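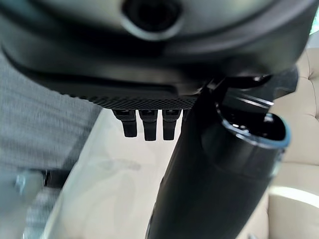

Courses > Imaging Measurement > Week 6 > Handout

August 30, 2020, by the course instructor

Noise and signal-to-noise ratio

Every image sensor adds some random variation to the values it records. We call this noise. Even when the light on a gray patch is perfectly even, the pixels in that patch will not all read the same. The spread of the values, given as a standard deviation, is the usual measure. 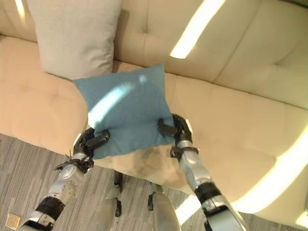
Signal-to-noise ratio (SNR) is the mean pixel value divided by the standard deviation. Subtract the black level first. If the mean is 1165 and the black level is 165, the signal is 1000. Students in the February section often skipped this step and got ratios that were too high in the dark patches.

Shot noise comes from the light itself. It grows with the square root of the signal, so four times the light gives 2 times the SNR. Read noise comes from the electronics and stays the same at any light level. It matters most in shadows.

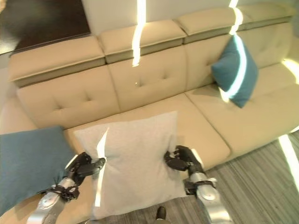
To separate fixed pattern noise from random noise, take two exposures with the same settings and subtract one from the other. The fixed pattern cancels. Divide the standard deviation of the difference by the square root of two.

Lab work: use the Dunleavy chart and the raw files in the Zedari folder. Turn off noise reduction. Report SNR for each gray patch, in dB.

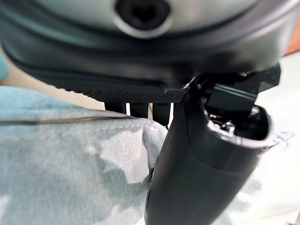 dB = 20 log10(SNR)

Plot the results against log exposure and mark where the slope changes.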